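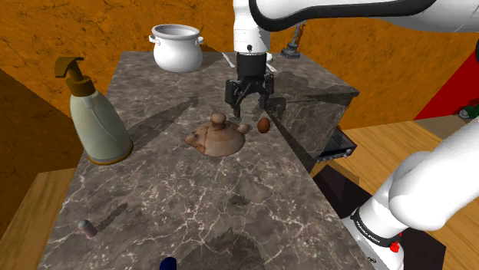
Kimie Kawaguchi wrote to ask whether we could find her a pony book she'd had when she was nine, no title, no author, only that the girl in it falls in a river in chapter two and the pony is called Biscuit. Could we help, and did we post to Leeds?

We could and we do! It took us most of March (there are far more Biscuits in pony fiction than you'd think), but letters like hers are pretty much why Peva Books exists.

About us

Hello, I'm Khrystyna-Mariia, and I run Peva with Doğukan Güneş. We sell second-hand and out-of-print children's books, mostly family stories, pony books, school stories and anything where the children get left alone for the summer with a boat. I started with 30 paperbacks from my aunt's loft and sold the first one by accident, to a woman who'd come about the wardrobe. As I write this we have 1,112 titles on the shelves, and Doğukan has read rather more of them than he lets on.

He does the descriptions, so if a listing says "spine faded, owner's name in crayon, one page of Chapter 6 coloured in", that's him, and you can trust it. I do the parcels and the hunting. If you're after something particular, send me whatever you remember, even if it's just the dog.

We also bring a few old favourites back into print under our own little imprint, Brindent. The first was The Arai Summer, which had been out of print for 30 years. We printed 200 copies, original illustrations and all, and I was quite sure we'd be using them as doorstops. They went before the autumn! The second, Zuso and the Lighthouse, is being proofread now, and I'm trying very hard not to fiddle with the cover again.

Do we buy books? Yes, please, though write first and tell us what you've got. Ex-library copies are fine if they're complete. We can't take annuals at the moment as there's nowhere left to put them.

Orders go out before 3pm on working days, and postage is at cost. Collections by arrangement, mornings are best, and the kettle's usually on.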